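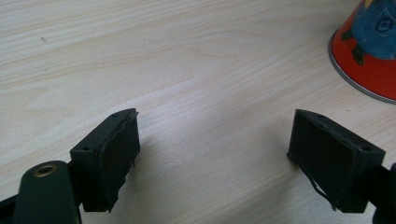 Fig. 1. Pale wooden tabletop, grain running on the diagonal.

At the Table: Where Families in Nakbridge Eat, Work and Talk
Second-year project report, Home and Community Studies
Handed in 4 May 2020

1. How the project began

I grew up in a house where everything happened at the kitchen table. Homework was done there, bills were opened there, my grandmother shelled peas there, and if there was bad news then somebody would put the kettle on and we would all sit down at it before a word was said. When I moved into student housing last year we had no table at all, only a breakfast bar with stools that were a little too tall for it, and I was surprised by how much I minded. That is where this project comes from, and I hope the reader will forgive a personal start.

My question was a simple one. What do people in Nakbridge use their main table for, and has that changed within their own memory? I was less interested in the furniture itself than in the habits that gather round it, though as will be seen I found it hard to get anybody to talk about one without the other.

2. What I did

In February I put a short questionnaire through 444 letterboxes, half of them in the old streets by the river and the other half on the Drosa estate, where the houses were built after 2000. The questionnaire asked where the household ate its evening meal, what else the table was used for, where the table came from and whether there was a usual seating order. I left a space at the end for "anything you would like to add", and I am very glad I did, as the best material in this report came out of that space.

I then carried out 30 longer conversations with people who had ticked the box to say they were willing. Most of these were held in their own kitchens, usually with tea and very often with cake, and I took notes by hand. My tutor suggested recording them, but the first person I asked was so plainly uncomfortable with the idea that I put the recorder away and left it in my bag from then on. I have lost some exact wording by doing this. I think the talk was easier for it.

3. Eating

The evening meal is still eaten at a table in most of the homes I visited, although "most evenings" turned out to be a very stretchy phrase. One mother told me they always ate together, and then, working backwards through the week, found that swimming, a late shift and football on the television had taken a good many of the evenings away. She laughed about it. She also said that Sunday dinner was the one that mattered and that she would fight anybody who tried to move it.

On the Drosa estate the kitchen and living room are usually one long space, and several people said they drifted from the table to the sofa without ever having decided to. In the river houses the kitchen is a separate room with a door, and it is often the warmest room in the house. People there tended to stay put after the plates were cleared. I don't want to make too much of this, as the river households I spoke to were also older on the whole, and an older person may sit on at the table for all sorts of reasons.

4. Everything else

I had expected homework and bills. I had not expected seed trays, a half-built model viaduct, wedding invitations, a sewing machine that had to be lifted off before every meal, or the retired man who does all his letter-writing at the table at five in the morning, before his wife is up, because it is the only hour when it belongs to him.

Children's homework came up constantly, and with strong feelings attached. Parents liked having it done where they could see it. The older children I met, given the chance, would rather have been upstairs. One girl said the trouble with the kitchen table was that everyone who walked past it had an opinion about fractions.

Arguments are held at the table too, and made up there. I did not ask about this at all. It was offered to me again and again, usually near the end of a visit when I was putting my coat on.

5. Where the tables came from

A surprising number had been handed down. Others had been bought from Brestetti, the furniture shop on the bridge, which closed some years ago and is still spoken of with great fondness. The river households often mentioned Ehlers, the timber yard, where a person could once buy boards and have them cut to length, and I was shown 3 tables that had been made at home in this way. Their owners knew every mark on them. A ring from a hot pan, a row of dents left by a toddler with a fork, a name pressed through the paper by a heavy biro — these were pointed out to me as other people might point out photographs.

Opinion was divided on whether such marks should be sanded out. Younger couples with new tables used mats and cloths and worried a good deal. Those with old tables had mostly stopped worrying, and one woman told me, quite firmly, that a tablecloth was for Christmas and funerals.

6. Weak points and what I would do next time

The people who agreed to talk to me were, I suspect, the people who like their tables. Somebody who eats standing up by the fridge is unlikely to invite a student in to discuss it. I also left out lodgers and people in single rooms almost entirely, which I regret, given where the project started.

If I did it again I would ask about seating sooner. Nearly every family has a fixed order, and nearly every family told me they didn't, until I asked where a visitor would sit and there was a pause while they all looked at the chairs. I would also like to go back to the same households in a few years, when the children who were doing fractions have left home, and find out who has moved round into their places.

My thanks go to everyone who let me in, and to my own family, who answered the trial questionnaire twice and disagreed with each other both times.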